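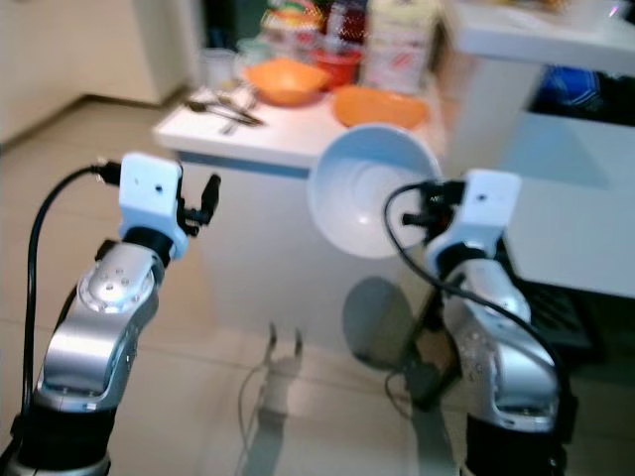 White bowl, orange bowl and cutlery at the white table.

Tableware at Pladcombe

At the Pladcombe kitchen we keep plain bowls, plates and dishes for shared lunches, and anyone who has booked the room may use them. The list was last checked on Feb 28, 2025 by Hertta Ikonen. Larger versions can be had from the office – ask for set 638.

Bowls and cutlery

The orange bowl is the one most people take for salad. A red bowl stands behind it, and the flatter orange dish near the front of the table does for bread or fruit. Spoons go back in the drawer under the kettle after washing. Cups are kept on the shelf above, with the lids in a separate tub.

Plate and bowl

The lime-green plate has a slightly raised rim, and the white bowl next in line is wide and shallow. Both are on the everyday list – no need to sign for them.
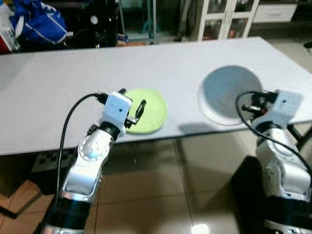
Borrowing

Ilgın Tatlı looks after loans outside the building. Items can go out for up to 3 days. Please wash everything before it comes back. The next check is in March.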